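Desktop Tower Refresh: Your Questions Answered

Thanks for stopping by the Goneck repair and reuse pages! We get a lot of the same questions from folks who have an old office tower sitting under a desk, so Berwyn Gape sat down one Saturday with a pot of coffee and answered as many as he could. If yours isn't covered, write to us and we'll add it.

Do I have to take everything out to clean the inside?

Oh, goodness, no. Unplug it, hold the power button for a few seconds, lay the tower on its side and take off the side panel. From there you can reach nearly everything that collects dust: the power supply, the board, the graphics card if there is one, and the drive cages over on the other side. A soft brush and a can of air will take you a long way, and you can leave the cables where they are unless one is really in the road.

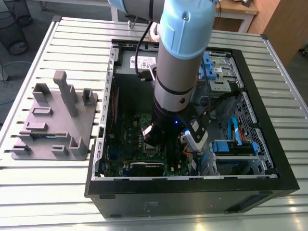

What are the blue plastic bits for?

On a lot of office towers, blue marks the parts you're meant to handle without tools, so latches on the drive bays and the carriers that hold the hard drives. Squeeze or slide them gently. If one won't budge, look for a cable still plugged into the back of the drive before you pull any harder (I have snapped one myself, and finding a replacement took most of April).

Can I put in a faster processor?

Often you can, within the same family, and it's one of the nicer upgrades for an older machine. Look up your exact model first, and clean off the old paste before you start. With the bracket flipped open and the socket empty, as on the DELL board we have here, the pin area is completely exposed, so please keep fingers, sleeves and brushes well away from it. Lower the new chip straight down, never slide it, and close the bracket only once it's sitting flat.

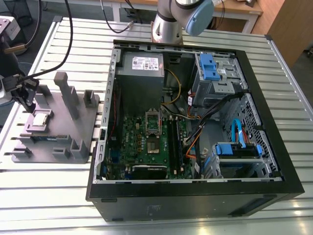

How much memory should I add?

For email, browsing and letters, 8 GB is comfortable, and 16 GB is lovely if you keep a great many tabs open. Buy the sticks as a matched set of 2 if you can, and check the type your board takes, as the older and newer kinds won't fit each other's slots.

Where do I keep all the screws?

Any small lidded box will do. I like the Kodikara sorting tray, which has 13 little cups, and I put a scrap of masking tape on each one saying where the screws came from.

Do you take donated towers?

We do, and gladly! Bring them to the Sellaretti counter any time before 4, with the power cord if you still have it. Please copy off your photos and files first.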